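September, early evening

Match at Clalmont today, the first away game since the league changed the rule on rolling substitutions. Until this season we could bring a player off and put her back on as often as we wanted. Now each player gets one return, and after that she is done. I have been refereeing in this league long enough to have seen three versions of the rule, and I liked the old one best, mostly for the lack of paperwork.

Left the house at nine. The road through Tendden is still down to one lane by the bridge, so I got there with less time than I wanted. Checked the nets, found a loose hook on the far goal, tied it with string. The pitch had been cut but the lines were faint along the east side and I asked for them to be done again. They did one more pass with the marker and it was good enough.

Both benches had questions before kickoff. The Hviid coach wanted to know if a player who goes off with a bloody nose uses up her return. The answer is no, as long as I am the one who sends her off to get it seen to. If the coach takes her off, it counts. I read it out to both of them from the sheet so they heard the same words at the same time. The Clalmont coach wrote it on the back of her hand.

First half was quiet. One yellow, for pulling a shirt, in minute 23. The player did not argue. Hviid scored from a corner shortly after and went in one up.

The trouble came after the break. Clalmont had two players with cramp close together, and the coach sent back on a midfielder who had already been off and on once. The fourth official caught it on the card before play started again. I told the coach no. She said she had lost track, and I believe her, but it took a while to sort out who could come on instead, and the Hviid parents were getting loud about the delay. I added the time on. Clalmont got a goal back in it, which did not help my popularity with the parents either. It ended 1-1.

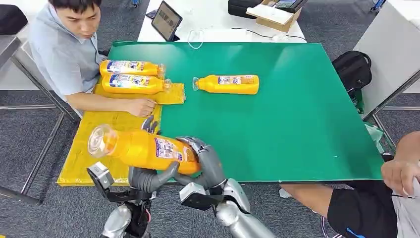 The Hviid coach told me afterward that the rule was fine for a club with a full bench, but she had brought only 2 spare players and by the last ten minutes she was afraid to touch anything. She said she would put it in writing to the league and asked if I would do the same. I said I would report what happened and leave the opinion out of it.

I have thought about that on and off since I got home. The league says the rule is there to stop teams from breaking up play late in a game, and it does do that. There were fewer stoppages today than in the same match last year. But the bigger clubs can plan around it and the small ones can't. Skanorel has already pulled its second team out of the fall schedule, and I would not be surprised if this was part of it.

Wrote up the report at the kitchen table - the form is longer now, with a separate box for every return. Fee is the same as before. Mileage came to 134 for the day, which I put down before I could forget it like last time.

Left calf is sore from the second half. Iced it. I should go back to running before work, I let that slip over the summer.

Next one is at home, a noon kickoff. Need to get a new pencil for the card, and ask the league whether a goalkeeper who swaps with a field player has used her return or not. The sheet doesn't say.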